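Organizing Shared Sleeping Space: Final Report, Student Housing Practicum
Prepared by Oliwia Stępień and Panagiotis Zupan
Supervisor: Mirta Medina

3. Bedroom Trials

The third stage of the practicum dealt with the bed as a work surface. In the Brornmont residence most rooms have no table large enough for folding, and residents questioned in the first stage stated that they sort and fold laundry on the made bed. The group therefore kept the cover on the bed during all 13 trials and recorded the time needed for each garment, from the moment it was picked up until it was placed on the finished pile.

Two methods were compared. In the flat method, the garment is spread on the cover and folded in place. In the hanging method, it is first held up by its two top corners and then laid down. Smaller items were folded flat only. Boxes and books stored on the bed were left where the resident normally keeps them, as clearing them would have given a false impression of the space available.

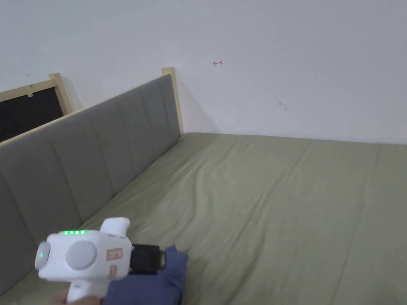
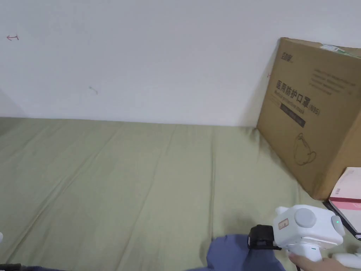
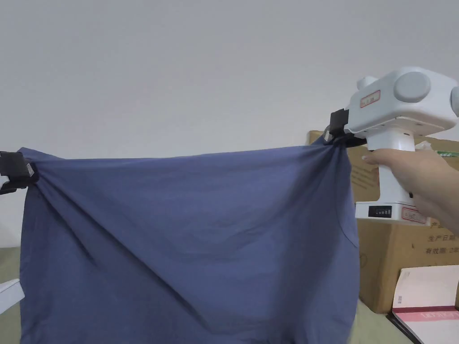
Does a wrinkled bed cover affect the quality of the fold?
Only slightly. Creases in the cover did not transfer to the garments, but they made it harder to line up long edges, and the group recommends smoothing the cover by hand before beginning.

3.1 Results

The hanging method gave straighter side edges on large pieces. It required more room in front of the bed, and in narrow rooms the person folding had to step back into the doorway. The flat method was preferred for anything shorter than the forearm. Total folding time over all trials was 478 seconds. Individual times are listed in Appendix B, with the exception of trial five, for which the start time was not noted.

3.2 Storage on the Bed

Reginald Kowalczyk reviewed the room plans and proposed that cartons be moved to the shelf above the closet. The proposal was tested in the Pralelska wing only. Smaranda Costache is preparing the shelf measurements for the remaining rooms, and these will be submitted separately in July.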